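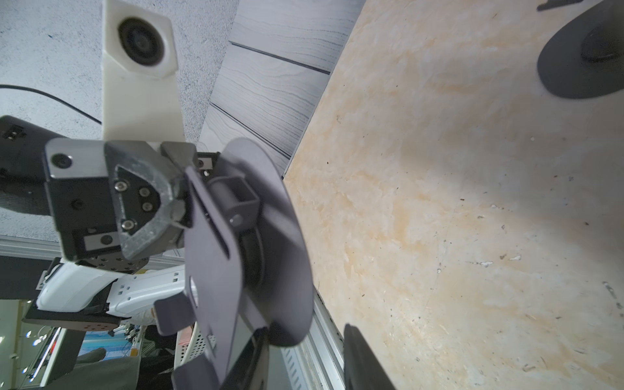 **Givano 4 on old laptops – worth keeping?**

**marrowfat** – July 2024

I still use Givano 4 as my main browser on a Thevar notebook. Version 6 runs, but it takes an age to open and the side panel has gone. Is anyone else staying on 4?

**pell_1299**

I was until March. Then my bank's login page stopped loading and I gave up. It was the last good version for looks, but the certificates are out of date and you can't fix that from the settings.

**Tamimberg**

You can. Export the root list from 6 and import it into 4. Restart twice. My bank works.

**pell_1299**

It loads, yes. I still wouldn't type a password into it. There have been 26 security fixes since 4 and you have none of them.

**Tamimberg**

Most of those are for the video player, and I have that turned off.

**oddsock**

Has anyone tried Vundholm? Same engine as 6, but the old toolbar is back and it opens faster on my machine. Bookmarks came across fine, saved tabs didn't.

**marrowfat**

Installed Vundholm last night. The side panel is there under View, but it's on the right and I can't move it. I'll use it for the bank and keep 4 for reading.

**oddsock**

Hold Shift and drag the panel's title bar.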